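Stistau cap swap is back, and the rack is already filling up

If you have a cap sitting at the back of a cupboard that you never quite got round to wearing, the Stistau workshop would love to hear from you! The cap swap returns this November, and the tall white shelving unit in the main room is once again being given over to headgear.

Last year's swap saw 394 caps change heads in a single afternoon, which was far more than anyone had planned for (the tea ran out well before the caps did). This time Eetu Kettunen, who looks after the rack, is hoping to reach 420, and he has started early.

"People think a cap is a cap until they start trying them on," he said. "Then they're here for an hour. I had one chap go through nearly the whole top row and come back to the first one he'd picked up." 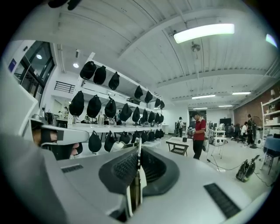
Black caps hanging in rows on the white shelving at the Stistau workshop.

Black is where it all begins, as it did last year. The plain ones go up on the hooks first, tier by tier, and the brighter colours are brought out on the day itself. Eetu says it makes them easier to compare for size, and there is something rather lovely about seeing them lined up along the shelves with the little bottles and bits and pieces in between.

The workshop is a cracking place to hold it, too. It is big and bright, with a sloping white ceiling and a mezzanine above, and there is plenty of room to wander up and down with a cap on and ask a stranger what they think. Please do ask, it's half the fun!

The swap is on Friday from 3 in the afternoon. Bring a clean cap, hand it in at the door and take another home. If you have nothing to swap you can still come along, as there will be a box of spares by the entrance, with a small donation going towards new hooks.

Two local names are joining in for the first time. Salminen, the alterations shop, will be mending loose peaks and worn straps while you wait, and Ustadar is bringing a table of thread and patches for anybody who wants to liven up a plain one. Children are welcome at the patch table with a grown-up.

Caps can be dropped off beforehand at the workshop on any weekday morning. Winter hats with ear flaps count as caps, after a fairly lively debate last year. Bobble hats still don't.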